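Dilani Herath
Sunday, March 4, 2018

Everyone keeps telling me the arm "learns by itself" now. OK. I've spent two weekends at Plakari watching it learn by itself and I have some notes. Thread.

The plan, as pitched by the Vondano people: put stuff in a metal bin, let the arm try to grab it, save every try as an example. Leave it overnight. Come back to a robot that can pick up anything.

First problem is the word "anything." Our bin gets a cup, a can, a plastic block, whatever small thing was on the desk. That's our anything. Weerasinghe calls it a diverse set. I call it a junk drawer.

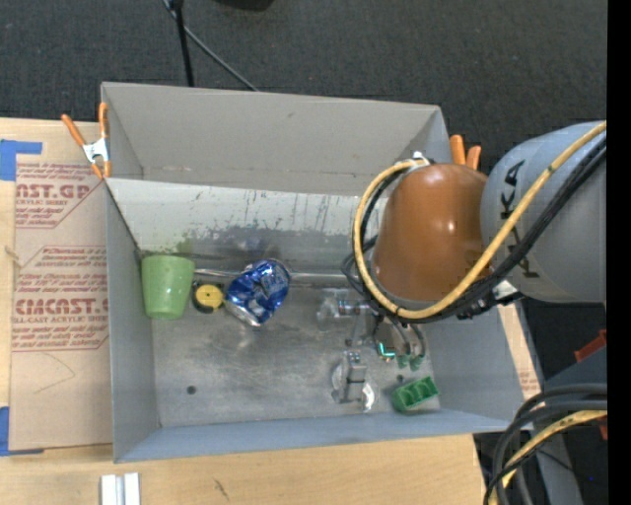

Second problem: what counts as a grab? The script says success if the fingers don't close all the way. So a pinched cable is a success. A can held by the lip for half a second is a success. I went through 500 tries by hand and 50 of the "good" ones were not good.

I raised this in October. The answer was "noise averages out with more data." Maybe! But mistakes that all lean the same way don't average out. They just become what the robot thinks a grab is.

Third problem, corners. Things drift to the walls and stay there. The arm can't get in next to them, so it goes after whatever's still out in the open. Somebody has to come and stir the bin. That somebody is me, and I'm not in the Sesonport slides.

Asked if we log when a person moves the objects. We don't. So the set has jumps in it with no explanation, and it's sold as hands-off collection.

To be fair, I like the setup. It's cheap, clamps and all, and I'd sooner have real tries on real metal than another simulator video.

But show me the numbers on objects it hasn't met. Same bin, new stuff, person checking the labels. Until I see that I'm filing this under "arm is good at our can."

Back in there tomorrow at 8 with a stick to stir with.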